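Two-finger gripper vs suction for flat things in sim, anyone compared them?
Posted in Robotics & Automation by mulga_bits
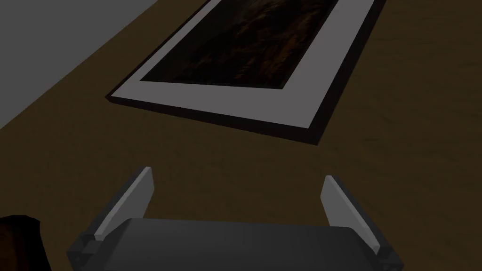
I've been trying to decide between the Valtska parallel gripper and the Balley suction cup for my arm, and I'm doing it all in simulation first because my budget is, well, small. The job is picking up thin flat stuff and moving it across a table. Blocks and mugs are a breeze with the Valtska, but flat things are driving me up the wall! With the wrist camera view I get both fingers wide open and a framed picture lying flat on the brown surface past them, running off the top of the view, so I only ever get two of its corners to work with. The dark border nearly disappears into the surface colour too, and the grey mat inside it is the only bit that really stands out. My policy seems to go for the mat and ends up pushing down in the wrong spot. I ran 272 tries with the Valtska and got 14 clean lifts (ouch). Haven't set up the Balley yet. Is it worth the bother, or should I sort the camera out first?

tin_shed_terry
Suction, mate. Don't muck about with fingers on flat things.

coldlake_controls
I'd do the camera before you spend a cent. I went through this last June with a Honlow controller and had the same trouble, where the edge I needed was the darkest thing in view and the lighter middle got all the attention. What helped me was turning the lights up in the sim and then varying them between runs, plus tilting the wrist camera back a few degrees so more of the object fit in. I did up to 4000 short runs that way, overnight mostly, and it got a lot better at finding the outside edge.

As for the gripper, a parallel one can do it, but you want to come in low and pinch across one side of the frame with a fingertip getting underneath. If the thing is dead flush with the table you may need to slide it over to the edge first and grab the overhang. Slow, but it works. Check your collision shapes as well, mine were padded out so much that the fingertips could never get under anything.

mulga_bits
Cheers, I hadn't even looked at the collision shapes. Will try the slide-to-the-edge trick tonight.

paddock_pixel
I've used both, though mine was the older Balley. Suction was way quicker on smooth sheets and pretty hopeless on anything with a raised border if the cup landed half on it. Also, be careful how your simulator does suction! The one I had, Slaoui, basically glued the object to the cup the moment they touched, so my numbers looked fantastic and meant very little. If yours does the same, compare them on a real bench before you buy.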